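# Setting Up a Two-Arm Tabletop Cell for Soft-Object Handling

This page describes how members of the Rivaria shared workshop prepare the two-arm bench for handling light and deformable objects. It assumes that both arms have been mounted and powered, and that the member has completed the bench induction held each March.

## Before You Start

The following items are required:

- Two arms with hands fitted, mounted to face each other across the table
- Clear tape
- One balloon, inflated and knotted
- A cloth, paper tissues and a selection of small packets
- The Tilter control program, with profile 3774 loaded

Confirm that the emergency stop is within reach of the operator. Members under supervision may not run both arms at once.

## Step 1: Secure the Balloon

Fasten the knotted end of the balloon to a clear plastic strip and tape the strip flat to the tabletop. The balloon should stand upright between the arms. Press the tape down along its full length – a lifted edge will catch on the fingers.

## Step 2: Place the Remaining Objects

Leave space around the balloon so that each hand can approach the other objects from above. Small packets may stand toward the back of the table, and flat ones may lie under the reach of a hand.
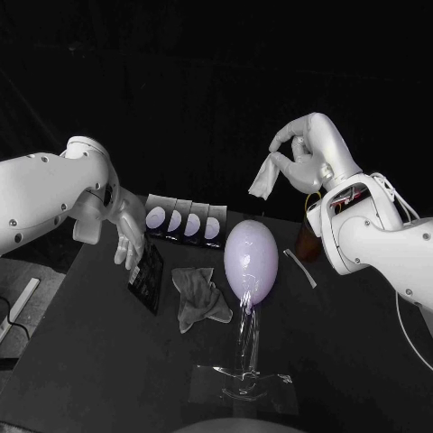

**Carla Fakhoury**
*Bench Coordinator, Rivaria Shared Workshop*

## Step 3: Test the Pinch Grip

Begin with a tissue. Close the thumb and index finger on one corner, then raise the hand clear of the table. Set the grip force to 5 percent and increase it in single steps until the tissue holds. Grip force for the balloon must never exceed 54 percent.

## Step 4: Check the Cables

Move each arm slowly through its working range at no more than 70 percent of the bench speed limit. Watch any wiring near the wrist. Cables should hang with enough slack to follow the arm and should not drag across the objects.

If a hand stops short of its target, repeat the homing routine before adjusting any saved position. Questions about profiles should be sent to Asuka Kawaguchi through the bench log.

Last revised 2026-04-18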